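I own 60 books on trucks and machinery, and my wife Esi owns a tape measure, which she used on the shelf last week. I may keep one more. So this had better be good.
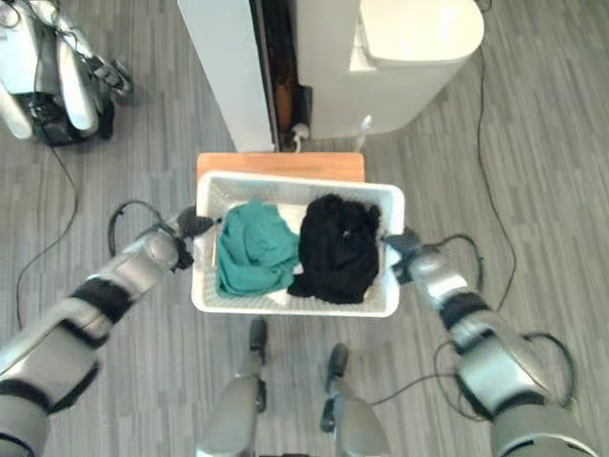
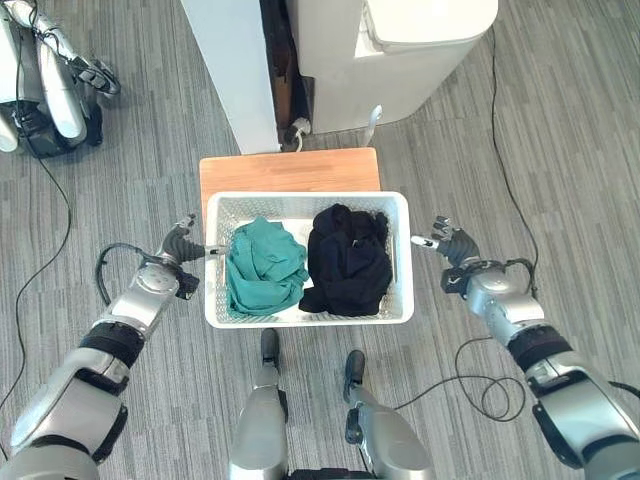
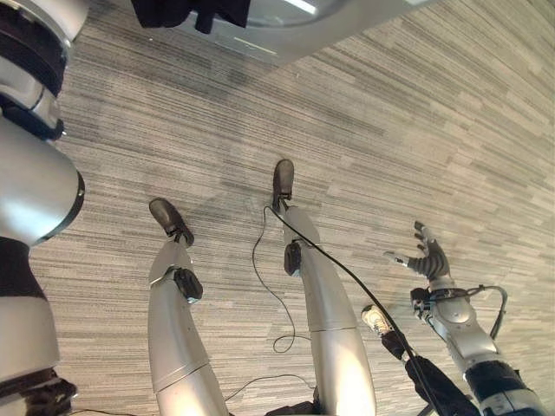
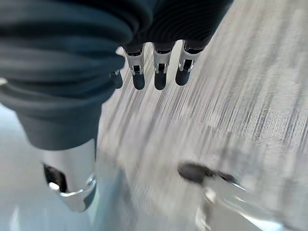
The white basket is in the first two.

Anyway, the book. Gunstead Snowplows by Babatunde Briggs is 80 pages on a company that built plows for 30 years and apparently never painted two of them the same orange. The photos are lovely – the January ones especially, all headlights and slush. The captions are another matter. Briggs will give you a serial number (2630, he's very fond of 2630) and forget to say what the truck was for.

The chapter on the Dirnard wing blade is worth the price. The index is a rumor. I'm keeping it, and Obinna can have my second-best book on road graders if he picks it up.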